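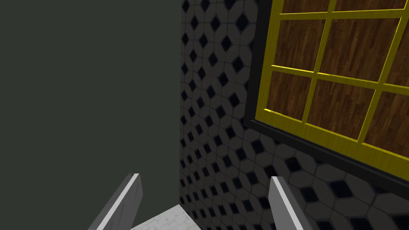 Render, hex tile with black diamonds against the plain dark wall.

Monday, 9:40

Utgate washroom, adhesive and grout tests. Carrying on from last week's page.

Pulled the 2 sample boards made with the Devthorpe adhesive. Board A let go at 695 N, clean break at the back of the tile. Board B held to 2,000 N and then the backer board cracked before the bond did, so no real number for B. Both had the same cure time. A was mixed late in the day from the bottom of the bag and I think it was too stiff. Remix and repeat A only.

Grout: the Chiu gray dries lighter than the chip on the card. Wiped down a strip with a damp sponge at 20 minutes and got haze anyway. Try again at 30. Tustau sent their unsanded mix, bag is on the lower shelf, batch 304. Please don't open it until the scale is back from calibration. The kitchen scale drifts and I don't trust it for small batches.

Substrate moisture still high at the drain end. Fan left running, door propped. No priming there until two readings in a row agree.

To do:
remix A, full bag, note water by weight
cut new backer for B, thicker stock
haze strip at 30 minutes
ask Utgate if the floor slope drawing changed, ours has no revision letter

14:15. Board A recast, under plastic on the back bench. Leave it alone until Thursday.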